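Is the robot open day at Vikmont worth it if you know zero about robots?

Posted by Océane Lapointe

Hi all! My nephew is 12 and robot crazy, and I said I'd take him to the Vikmont open day in Tatness in February. The flyer says visitors can try the hand grippers they use for teaching robots to do household chores. I can barely set up a printer. Will I be bored out of my mind, and does anyone get to touch anything? Also, is it one long talk or can you wander?

Stamatia Politis

Went last year with my sister and we both loved it (she sells shoes, I do payroll, so no engineers here!). You get a short talk, maybe 15 minutes, then you wander between the tables and they let you pick up one of the grippers yourself. I had the dark green one, with brass-colored rings at the joints and thick gray foam, and I felt like I was wearing somebody else's hand.

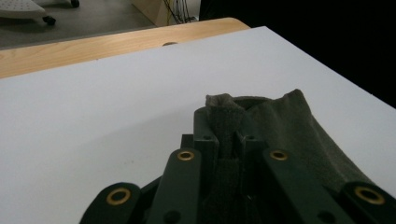
My first few tries at picking up a cloth were terrible. You want to grab it the way you'd grab a dish towel, all at once, and you end up with a fistful of nothing. The guy at our table, Themis Spanos, told me to slow down and go for an edge, and after that I got kind of hooked, to be honest. My sister had to drag me off to lunch. The laundry table was my favorite, so go there first, it gets a line by 11.

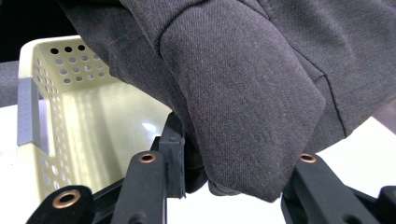

Dark gray twill in the gripper, next to the laundry basket.

They said each person's tries get recorded and the robot learns from the whole pile of them. On the day I went they were up to 2,147 and wanted way more. Your nephew will probably want to know his number, so have him ask!

Spyros Giannakopoulos

It's fine. Parking is bad.

Lambros Tzanetos

Agree with Stamatia mostly, but the talk ran closer to 60 minutes when I went, so maybe it depends who gives it. Kids were allowed to try everything at the tables if an adult stood with them. Bring a snack, the coffee cart from Lalteria only had pastries with nuts in them. If the line at laundry is long, go after 3, when it had pretty much cleared out for us.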